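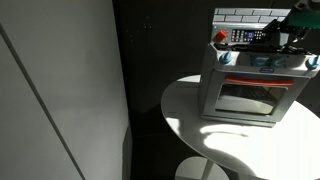 Temps de lecture : 4 minutes

Chapitre 10
Le jouet d'imitation : que prouve une petite cuisine ?

On lit dans bien des catalogues que la cuisinière miniature « développe l'autonomie ». L'affirmation est ancienne, commode, et rarement accompagnée d'une preuve. Avant de la reprendre, regardons l'objet. Un four gris clair, en plastique, posé sur une table blanche et ronde. Deux boutons bleus, un rouge, une poignée rouge en travers de la porte, un motif de briques imprimé sur le panneau du fond. Le clavier à petites touches rappelle celui d'un micro-ondes. Que peut apprendre un enfant d'un tel assemblage ?

Sarahí Cervantes, dans son enquête de Pirkville, a suivi 100 familles équipées du modèle Clavik ou de son concurrent Grendlow. Elle en tire une conclusion prudente : les enfants jouent plus longtemps quand un adulte s'assoit avec eux. Soit. Mais l'effet tient-il à la cuisinière ou à l'adulte ? L'enquête ne permet pas de trancher, et il faut se méfier des manuels qui tranchent à sa place.

Reste la question de la ressemblance. Les briques ne sont qu'une image — elles décorent, elles n'enseignent rien de la maçonnerie. La couleur d'une poignée attire peut-être la main ; encore faudrait-il le mesurer. Nous examinerons d'abord le vocabulaire du « faire semblant », puis les observations recueillies en janvier à l'école Zamudio, dont plusieurs contredisent ce qui s'enseigne d'ordinaire.

Rubrique : Jeu et petite enfance > Manuels

Contact | © Éditions Zamudio, avril 2024 | Haut de page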